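Sweaters, quick notes before the cold hits

9/14/18

Doing this fast, kids need picked up at 2. Got a pile of knits out of the attic bin and half of them smell like cardboard. So.

Washing. Cool water, in the tub or a clean sink. Squirt of baby shampoo is fine, I quit buying the fancy wool stuff. Push it up and down, don't rub. Rubbing = felt. Ask me about my gray cardigan.

Rinse till the water's clear. Do not wring. Lay it on a towel, roll the whole thing up like a jelly roll and kneel on it. Then flat on a dry towel, tug the shoulders and cuffs back where they belong. Flip at bedtime.
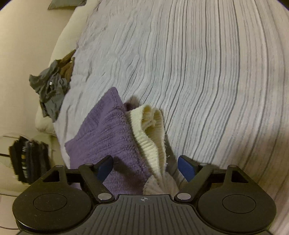
Never hang them, wet or dry. Hanger bumps don't come out and the sleeves get long. Fold in thirds, arms to the back, heavy ones on the bottom of the stack.

Pills: cheap disposable razor, very light, pull the knit tight with your other hand. Go one direction only. Skip this on anything loopy or you will make a hole.

Smell. Baking soda in an old sock, tie it off, leave it in the bin over 200 hours if you can stand to wait. Cedar blocks too but sand them a litle every November or they quit working.

Snags: dont cut. Pull the loop thru to the inside with a crochet hook, smallest one you have.

Chrysoula Spanos wrote in asking about moth holes. Freezer bag, squeeze the air out, freeze it a week, then mend. Darning post is coming, I know I said that last time to.

Bins: lids that latch. Wash before you store, always, even if you wore it once.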